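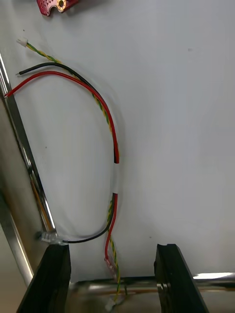
Wire loop with connectors, wrist camera view, Dravholm open day

Sorting small motors and wire leads with two arms - what should I have asked at the open day?

Posted in Automation and Small Works by jundine_bench

I went to the open day at Dravholm on Thursday, January 6, 2022 and watched a two-arm cell handling salvaged electrical parts. I run a small repair shop and we strip a lot of returned goods, so the subject is close to what we do by hand. The visit slot was 15 minutes and most of that went on the safety talk, so I came away with fewer facts than I wanted.

The task as it was explained to us: parts are taken from a central tray and placed in bins by type. Small motors with leads go in one, bare lengths of wire in another, leads with connectors in a third. The last bin is for anything the operator wants to look at again. The arms share the tray and take turns over it.

My difficulty is with the wire. A motor has a body and a body can be gripped. A lead has no fixed shape, and the ones we get in are a twisted pair with a small white connector on each end, a black and a red single alongside, and a turn of tape holding the lot together somewhere in the middle. If you lift that by one end the other end goes where it likes.

What I would like to know:

Is it normal to pick such a lead by the taped section, or by the connector?

Does a wrist camera help enough to justify its cost, given that a fixed camera already looks at the whole table?

Is it sensible to put paper in the bottom of a steel tray? I assumed it was for cleanliness.

I have a quote from Iser for a single arm and would like to understand the above before I reply to them.

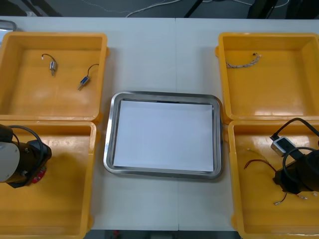
For scale, our own bench is of a similar width, and we would use the same sort of plastic bins, as we already have a stack of them. Our batches are small. A usual one is 31 items, mostly leads, and one person clears it before the morning break. I do not expect an arm to beat that on speed. I want to know whether it can be left alone with a batch while the person does something else.

camacho_fitter

I maintain two-arm cells for a living, though not that one.

Grip point. Take the tape if there is any. It is the only part of the lead where the wires are held in a known relation to each other, and it is usually near enough to the middle that both ends hang down. Gripping by the connector is possible but you need to know which way round it lies, and small white connectors on a white surface are hard to find in the picture. With parallel fingers, set the opening a little wider than the tape and close slowly. If you close fast the lead rolls out sideways.

Do not grip across a twisted pair close to its end. The pair turns as you lift and the connector swings round. This matters if the next step is to place it somewhere exact. For dropping into a bin it does not matter at all.

Wrist camera. Worth having for leads, less so for motors. The fixed camera tells you that there is something in the tray and which end of the table it is nearest. It does not tell you whether a finger is going to come down on top of a wire or beside it. On our cells we added wrist cameras after 4 weeks of running without them, and mis-picks on wire went down enough that we kept them. On motors there was no change worth recording.

Two practical points on wrist cameras. The cable needs slack for the full turn of the wrist, and that slack must not be able to reach the bin. Also check the view with the fingers both open and closed, as on some mounts the fingers hide the very spot you need.

Paper. The usual reason is glare. Polished steel throws back the ceiling lights and the camera sees bright streaks where there are no parts. Plain white paper gives an even background. Change it when it creases, or the creases will be found as wires. A matt tray does the same job and lasts longer, but paper is cheap and you can try it today.

The bins have the same fault, by the way. Glossy floors reflect. It does no harm while you are only dropping things in, but if you ever want to pick from the bin you will have to line it.

tallow_road

We had a demo from Iser in August. It was fine. Ask them about spare fingers, ours wore at the tips.

jundine_bench

Thank you both. I have asked Iser for a price with a wrist camera and one without, and for 5 sets of fingers. I will try the paper on our own tray this week with an ordinary webcam - that should at least show how bad the glare is under our lights.

camacho_fitter

Do it with the lights you will have in the evening as well. Daylight from a window will give you a different answer.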